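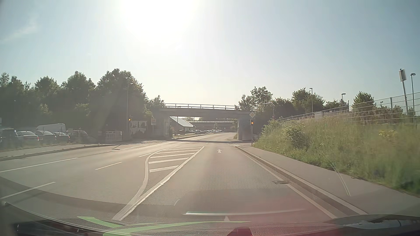 Why can't the car just look out of the window like Mum does, Lino Lombardi asked, and he asked it in the tone of somebody who already thought the car was being lazy.

Well, Lino, it does look. Looking is the easy bit. A camera is very good at looking and has no idea what it is looking at. It collects millions of tiny coloured dots, hands them over and waits for somebody else to do the thinking. In a self-driving car, that somebody is software, which means a very long list of instructions for a computer.

The software we are going to follow is called Bulloleck. It has three main jobs.

Job one: What is all this stuff?

This job is called perception. Bulloleck goes through the dots and tries to sort them into useful things, such as road, kerb, car, tree and traffic light. It learned by being shown a great many pictures in which people had already marked what was what. You learned the word "duck" in much the same way, only with fewer ducks.

It doesn't say "That is a tree" and go off for lunch. It gives each guess a score for how sure it is. Low sun makes the scores drop, and so do rain, dirt and squashed flies. You would squint. Bulloleck checks the next picture, and the one after that, to see whether its guess still makes sense.

Job two: What now?
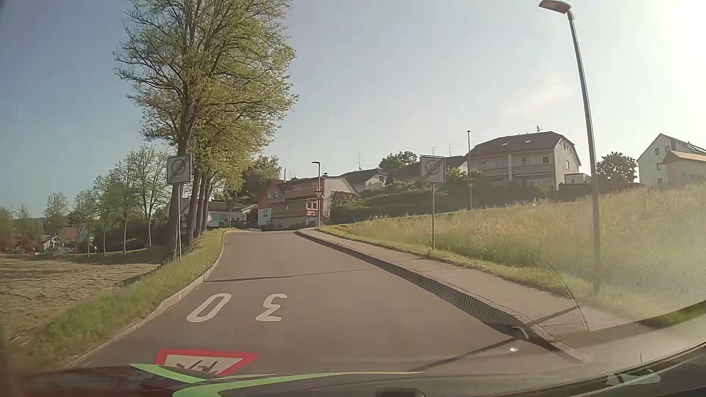
Planning is the part where Bulloleck decides what to do with everything it has found, and it involves a lot of working out which things to ignore. A shadow lying across the road may look like a dark bar, but braking hard for every shadow would make for a long trip to the shops. Numbers need care too. The big 30 painted on the left half of the road is upside down, as it is meant for drivers coming the other way. The two square signs with a line through their 30 are for our side, and they mean the 30 zone is ending. So that is three 30s, and not one of them is telling us to start doing 30. Grown-ups designed this system and are quite proud of it.

With all that settled, Bulloleck draws an invisible line to follow and picks a speed for each part of it. A moment later it throws the plan away and makes a fresh one, in case a cat has turned up.

Job three: Do it, gently

The last job is control. It turns the plan into small movements of the steering, the brakes and the motor. If the car drifts a little to the left, control steers it a little to the right. If it steers back too much, the car wobbles, and everyone in the back seat has an opinion.

Try it yourself

Ask a friend to stand at one end of a room with their eyes shut. You are perception and planning, and your friend is control. Guide them to the door using only the words "left", "right", "forward" and "stop". Move the chairs out of the way first.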